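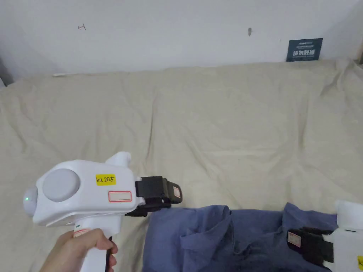 1/24/23

Ok quick one before work. Went to see Shiferaw at Gumside on the weekend and my ears are still ringing, so forgive the typing.

First the line. Doors were supposed to be at seven and we stood out there 48 minutes past that, in sleet, with one guy on the door checking every bag twice. The room holds 300 and I'd say it was full by the time the opener came on. Rivatov, a duo from Nirkham. Never heard of them. Two keyboards, lots of echo, songs that kind of drift into each other. Liked it more than I expected to! The last one especially, no idea what its called.

Coat check was 3 dollars. Fine. 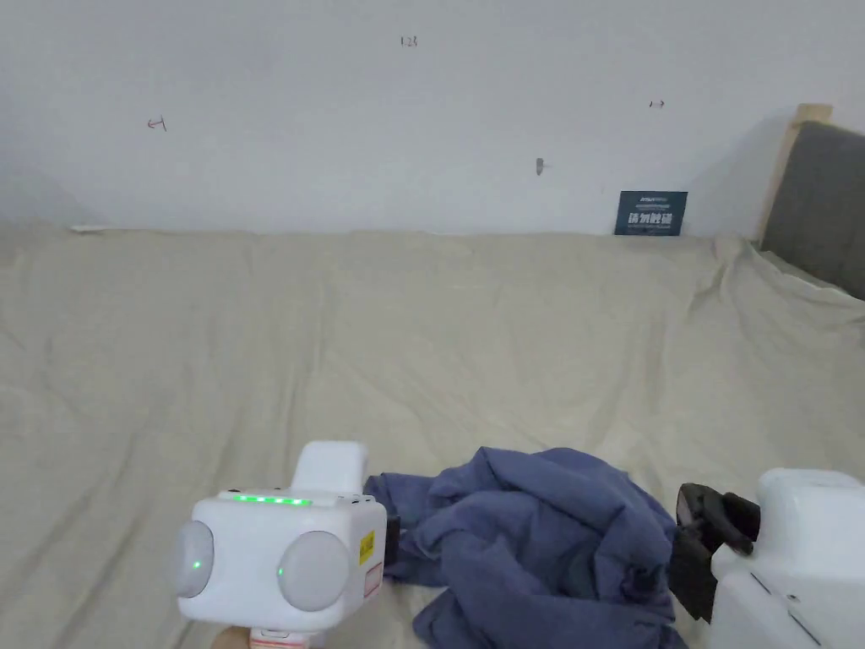
The main set

Loud. Really loud. They opened with the slow one off the first record, which was brave, and half the crowd talked right through it. Then the drums came in and everybody shut up. Four new songs, I think — maybe five, two of them ran together. The brass section is gone and I missed it on the older stuff. Voice sounded great though, better then last August when it was obviously a bad cold night.

No encore. House lights up, music on, out you go.

Merch

Shirts were 50 bucks. Fifty! I bought the tape instead and I dont even own a tape player, so if anyone has one sitting in a closet, email me.

They're back at Gumside in the spring supposedly. I'll go. Bringing earplugs this time — the foam ones they sell at the bar are useless.

Ok, bus.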